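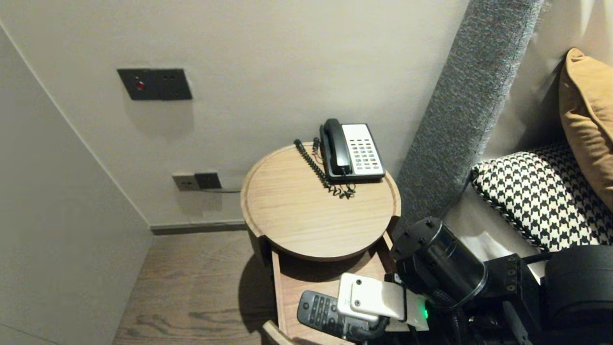
Progress report no. 3 – Kerkton novella series
To: Svenja Brunner, Makowska Fund
Mar 27, 2018

Quick one, deadlines everywhere. Book one, Prademen, is done and out. Printed 1,000, sold 54 at the launch, rest going through the shops and the website. Ebook live too. Reviews slow but kind.

Book two, Grulta – draft finished, too long. Kheri Rashidi has it for the structural edit and wants the ferry chapters gone. Probably right. Cover rough is in, colour still off, have asked for a greyer sea. 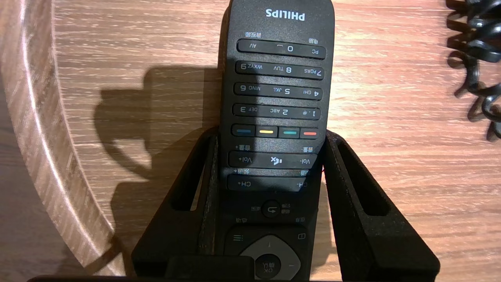
Philips remote in its holder.

Money: $3,290 spent to date. Mostly printing and Kheri's first edit, plus the proofreader. Travel under budget. Receipts to follow, sorry, still in the evnelope. Would like to move the leftover travel money to the audiobook if the fund is OK with that – need a yes or no before May.

Book three. Outline only. Mwangi Okoth has read it and says the lighthouse keeper needs a reason to stay. Working on it. First four chapters promised for May, I think thats doable.
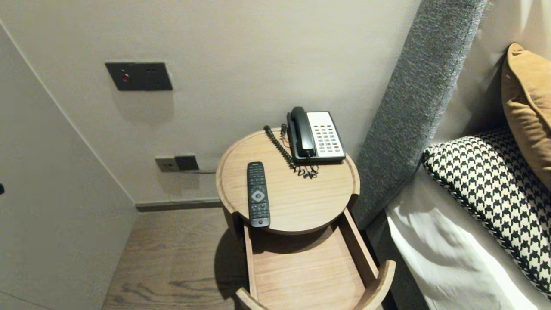
Bedside table with phone, drawer open.

Behind on: newsletter, library readings (two booked, one postponed), large print edition. Large print may slip to next report.

Obadia Kaijage

Comments

Kiprono Mabula
Finished Prademen in two nights. Please don't cut the ferry chapters!!

Mwangi Okoth
Cut them.

readsalot
Will book two be in libraries? Ours only has the one copy and there's a wait on it.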